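Workshop notebook - print and classification bench
02/05/2018

Reel check on the Leung feature, second pass. Started with reel 3 because that's where the complaint came from. Zasside say their copy for the ratings submission has a jump in the kitchen argument. Ran it on the bench viewer at normal speed, then again slowly. The jump is there. Picture skips, sound doesn't, so from the skip to the end of the reel the lips lead the voices by a small amount. You get used to it after a minute, and I suspect that's how it got past us the first time.

Checked the edit list against the file. The list Bảo Phí sent in has the long version of the argument, with the line the board asked about last year left in. The file we exported has the short picture and the long sound. So somebody (probably me) relinked the picture to the old trimmed clip when we moved the project to the new drive. Relinked by hand, exported reel 3 again overnight settings, no skip.

Note to self: the trimmed clip and the full clip have the same name. Renamed the trimmed one with OLD on the front and moved it to the holding folder. Did not delete it. Bảo may want it for the airline version.
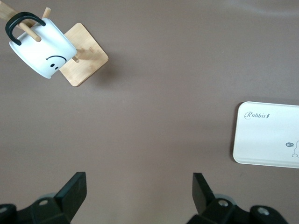 Next, the rating form. The director wants the lower category and won't cut for it. Under the old way of doing things the board would have sent back a list of trims and we'd have argued over each one. Zosberg, who are handling the paperwork, think this one will go through uncut at the middle category if the content notes are filled in properly. They want every use of strong language logged with reel, timecode and who says it. I had been logging only reel and timecode.

Went back through reels 1 and 2 and added the speakers. Slow work. Most of it is the uncle. One line in reel 2 is off screen and I can't tell whether it's the uncle or the neighbor, and the script has neither. Left it as "male voice, off" and flagged it for Nghĩa Nông, who cut the dialogue and will know.

The fight on the stairs: two shots with blood, both short. Logged as "brief, not dwelt on" and then changed it to a plain description with durations. Zosberg asked us last time to keep opinions out of the notes and let the examiners decide what is brief.

Smoking: the form has a separate box for it now. The father smokes in nearly every exterior. Logged by scene instead of by shot, otherwise the sheet gets silly. If they want it by shot they can ask.

Subtitles. Total for the feature is 219 cards fewer than the old version because Nghĩa merged the short ones. Reads much better. There is a problem in reel 4 where merged cards sit across a cut and stay up over the next speaker. Fixed the worst of them by pulling the out point back to the cut. The rest are in the margin of the printed list with a pencil tick. Whoever picks this up tomorrow, please work from the printed list and not from the spreadsheet, the spreadsheet is behind.

Also in the subtitles: the strong language is softened in a few places compared with what is said. The board reads the cards as well as listening, so the log and the cards ought to agree, or at least we should know where they don't. Asked Bảo which way he wants it. His answer was to translate what they say. That means new cards for the uncle in reel 2 and for the stairs. Nghĩa has them.

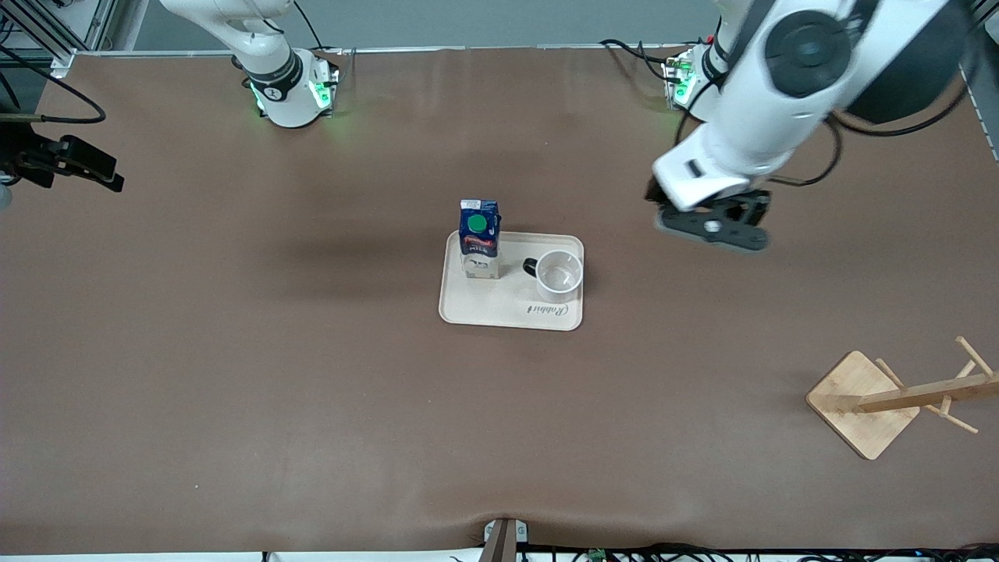
Work table with two arms on the far side, breakfast items near the center.

Sound. Played the new reel 3 in the small room with the door shut. Sync holds to the end of the reel. Dialogue level is a touch low against the rain but it was like that in the mix and Bảo signed it off, so leaving it alone. There is a click right on the join between reels 3 and 4. It's on both the old export and the new one, so it isn't from today's relink. Put a 2 frame fade on the tail of reel 3 and the click is gone on the bench. Needs a listen on big speakers before I'd trust it.

Starnurthorpe called about the festival copy. They want the board's certificate card at the head, full length, no logo before it. Told them we don't have a certificate yet. They asked whether they could screen without one, and I said that was a question for Zosberg and gave them the number. They also want the trailer, which is a separate submission with a separate form. Nobody here has started it. Put it on the wall list.

Drive space is getting tight again. The old exports of reels 1 to 4 can go once Zasside confirm they have the new set and it plays. Not before. We did it the other way around on the last job and had to make everything again from the project.

Left to do:

Off-screen line in reel 2, Nghĩa to name the speaker.
New cards for the uncle and the stairs, then run the subtitle check again on the whole feature.
Pencil ticks in reel 4.
Listen to the 3/4 join in the big room.
Smoking box - ask Zosberg if by scene is all right.
Trailer form.
Send Zasside reel 3 only, with a note saying what changed. They don't need the full set until the cards are done.

Later, same day: Nghĩa says it's the neighbor. Log updated. She also found a card in reel 1 with the old spelling of the village, which is spelled the new way everywhere else. Fixed in the project, not yet in the export. Reel 1 will have to go out again with the rest.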